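Old office tower, worth putting money into?
Hardware > Desktops > Revivals and Regrets
Page 1 of 1

slotcar_ada
Joined: October
Got an old desktop tower out of the Sisodia clearance and I'd like to make it into something useful for the workshop. Plan is a music box that also opens parts diagrams without a twenty-minute wait. Side panel is off and the tower is lying down. Before I spend anything I'd like to hear from people who have wasted more money than me.
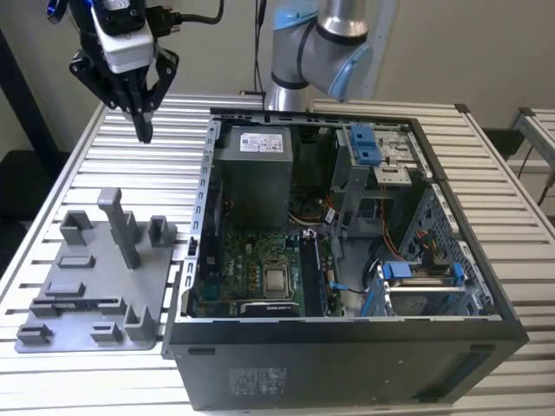 Panel off, processor showing, one stick of memory in.

The Grurnex shop wants 600 for a new machine and I would rather not. Be gentle.
Ada Bortolotti

fanless_in_ohio
Nice green board. I haven't missed that color.

First thing, read the label on the power supply and post the wattage. Office towers tend to ship with whatever was cheapest that week. Second, get a matching stick of memory if there's a slot for it. Third, an SSD. Stop there. Whatever comes after the SSD is a hobby.

carrilho_j
Disagree on the order. SSD first, then see if you even want the rest. I did 6 of these for a school and the memory made no difference anyone could feel. The drives did.

Also, get a cooler on that processor before you press the power button. I say this as a man who once wanted to "just check if it posts."
Joaquim Carrilho

fanless_in_ohio
Memory made no difference because you were running a typing program on them, Joaquim.

carrilho_j
It was a very good typing program.

slotcar_ada
Cooler is on the shelf and I have new paste, thanks. Wattage when I get back out there.
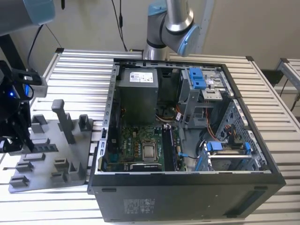
Drive cage top right, blue handle on it. More blue tabs down in the lower bay.

Do I pull the cage by the blue handle or does something else have to let go first? I've broken enough plastic this year.

dustbunny_max
Blue usually means "you're allowed to touch this" on office machines. Try the handle gently. If it doesn't want to move, look for a screw before you look for a bigger arm. And unplug whatever runs to the drive, or you'll find out how long the cable is.

What's the long card along the bottom of the board? If that's graphics, take it out for a music box. Less heat, less noise, less to dust.

pelmet
Leave the card in! She wants to open diagrams. Onboard video from that kind of era is a slideshow.

dustbunny_max
A diagram is a slide.

zinc_or_swim
Unpopular opinion: recycle it. I put a Zarketti drive and a Flilex fan into one of these and ended up with a slow computer that had a nice fan.

slotcar_ada
Noted, but I've cleaned it now, so we're attached. Going with SSD first and the card stays until it annoys me. Sorry, Max.

fanless_in_ohio
Still waiting on that wattage.

slotcar_ada
Thursday. The label is printed for ants and my glasses are at work.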